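Search this site
Enter search term
Go

Sampling and Measurement in Stock Control
Handout 4: Cycle counting, record accuracy and tolerance
Issued 2025-08-25. Replaces the March version.

1. Scope

Handout 3 dealt with the full annual stocktake. These notes cover cycle counting, in which part of the stock is counted at short intervals and the whole range is covered over the year. The running case is the Furnau depot of Sirna, a wholesaler of fixings and small hardware. The depot holds 1036 stock lines. Its second site, at Trerkville, is used for comparison in section 5.

Students should already be familiar with the terms stock line, location, bin, book quantity and physical quantity. If not, read the first two pages of Handout 1 again before going on.

2. Record accuracy

A record is the pairing of one stock line with one location. The record is accurate if the physical quantity agrees with the book quantity within the tolerance set for that line. Record accuracy is the number of accurate records divided by the number of records checked, given as a percentage.

Two points cause trouble in written answers every year.

First, record accuracy is not value accuracy. A store can be short of ten units on one line and over by ten on another of the same price. The value of the stock is then correct and both records are wrong. Value accuracy answers a question put by the accounts office. Record accuracy answers a question put by the person who has promised goods to a customer.

Second, a line held in two locations gives two records. If the total is right but the split between locations is wrong, both records fail. Some firms count this as a pass. The method used must be stated next to the result.

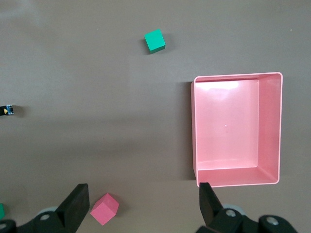
3. Choosing what to count

Three methods are in common use.

Ranked counting. Lines are sorted by yearly value of issues and divided into classes A, B and C. Class A is counted most often. At Furnau, 167 lines are in class A and each is counted every 60 days. The remaining lines fall into B and C and are counted twice a year and once a year. The method is easy to plan, but it pays little attention to cheap parts that stop a job when they are missing. A bracket costing a few pence may hold up an order as surely as a motor does.

Event counting. A count is made when something happens to the record: the book quantity reaches zero, a delivery is due to be put away, or a picker reports a shortage. Counts at zero are quick to carry out, and an empty location takes a few seconds to confirm. The weakness is that slow lines may have no event for a long time.

Random counting. Each day a fixed number of records is drawn at random from the whole list. This is the only one of the three that gives a fair estimate of accuracy for the store as a whole. Results from ranked or event counting must not be quoted as if they described the whole store. They describe the records that the method selects.

Most depots mix the methods. Furnau uses ranked counting for control and draws 20 records at random each day for measurement. The two sets of results are kept in separate files. Where a record comes up in both lists on the same day it is counted once and entered twice, with the same time of count.

4. Units, variants and the count sheet

The unit of count must be printed on the sheet. Screws may be bought by the carton, stored by the box and issued singly, and a sheet that says only "quantity" will collect all three. The unit of issue is preferred, as this is the unit in which the book quantity is normally held.

The next question is whether the sheet should show the book quantity. A sheet without it is called a blind sheet. With an open sheet the counter tends to find the number that is printed. Blind sheets take longer and lead to more recounts, but the errors they report are of better quality. All exercises on this course use blind sheets. 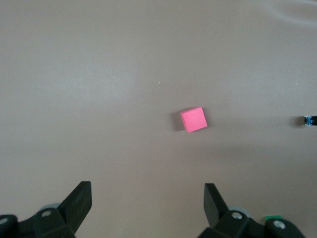
Variants need a line each. A variant is an item that matches another in form and use but differs in one property, such as length, finish or colour. The usual fault is a swap: one variant is picked or put away as the other, so that one record goes up by the amount the other goes down. Any property that separates the variants should be in the line description, and should be one the counter can check without a tool. A small pink cube, for instance, would be entered with its colour in the description, and the same cube in another colour would have its own code. The entry "cube, small" on its own would be rejected at set-up. Where the difference can't be seen, as with two grades of steel, the label is the only evidence and items without one are set aside and not counted.

5. Tolerance

A tolerance is the largest difference that will be accepted without a recount. It is set line by line or class by class, before counting begins. A tolerance changed after the results are known is worthless, and any figure based on it should be ignored.

Items counted by hand, one at a time, should have a tolerance of zero in class A. Items counted by weight need a tolerance that reflects the scale and the spread in unit weight. Bulk goods measured by depth or volume need a wider one again.

Trerkville stores mainly loose goods and weighs most of them. Furnau counts mostly by hand. The accuracy figures of the two sites can't be compared directly unless the tolerances are stated – a point that was missed in the first joint report and corrected in the second.

6. Recounts and adjustments

A record outside tolerance is recounted by a second person. If the two counts agree, the cause is looked for before the book is adjusted. Open picks, unposted receipts and goods in transit between locations should be checked in that order. Only then is the adjustment posted, with a reason code. "Count difference" is not a reason code.

7. Exercise

Use the Cusi practice file for this exercise. Draw a daily random sample as described in section 3, find the record accuracy with and without tolerance, and state which lines change from fail to pass. Show the unit of count in every row. Bring the completed sheet to the next class, along with your list of suspected swaps.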